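Brirngate's night bus is safe, for now
2 April 2020

I've just come off the phone with Rosemarie Lenz at the district office and I can finally write the thing I've been wanting to write since the winter: the N2 night bus between Brirngate and Wiveck is staying. It was down to go at the end of the month, and anyone who reads this page will know I've been banging on about it for ages (sorry, a bit). The route now has its money until June next year, and after that it goes back into the pot with everything else and we all start worrying again.

For those who don't use it, the N2 leaves the old market square in Brirngate just after eleven, wanders through the back of the Gumede estate, stops at the hospital, goes along the river road and ends up outside the station in Wiveck. Then it turns round and does it all the other way. It's slow and it rattles, and the heating is either off or tropical. I love it. I did two years of late shifts in a bakery at the Wiveck end and that bus got me home every single night, apart from the time the river road flooded and we all sat in a lay-by sharing a bag of rolls.

The plan to scrap it came out in the autumn budget, tucked in near the back, and I think the idea was that it would slip through. Then Britta Rothe, a nurse on the children's ward, started a petition. She was hoping for a couple of hundred names. She got 1129, plus a very long letter from a gentleman who wanted it known that he was against buses in general but in favour of this one.

"I stood at the stop with a clipboard and people were signing it on each other's backs in the rain," Britta told me. "I thought, well, they'll have to read it now."

They did read it. The district went back over the passenger numbers and found that nearly 3000 trips a month were being made on the N2, a good deal more than the figure in the budget papers. The old count had missed everybody getting on at the hospital, where the ticket machine on the bus often loses its signal. I asked Rosemarie how long that had been going on and she said she'd rather not guess.

Of course it's a strange moment to be cheering for a bus. The back doors only, please, and sit well apart, and most of us shouldn't be on it at all just now. But the hospital people still have to get in and out, and so do the cleaners and the night crews at the factories on the Navstead road, and those are the people who kept telling me they'd have no other way home. 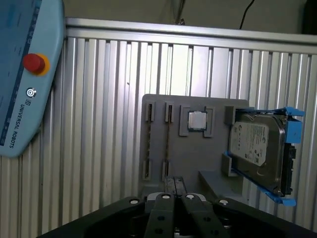 A Universal Robots control panel with its red stop button, against ribbed aluminium.

Benedikt Weidemann works nights out on that road and has caught the N2 for as long as I've known him. He'd already been looking at second-hand cars, and not enjoying it — the cheapest one he found had moss in the boot. "I'm putting the money into the kitchen instead," he said, sounding very pleased with himself.

There are a few changes to get used to. The last bus from Wiveck will go ten minutes later, so it meets the late train properly. The stop by the closed post office goes, and passengers there will have to walk up to the church. Route number 24, the daytime one, isn't touched. New timetables are going up at the stops this week, and Wiebke Tiedemann at the Brirngate library will post you a paper copy if you ring and leave your address.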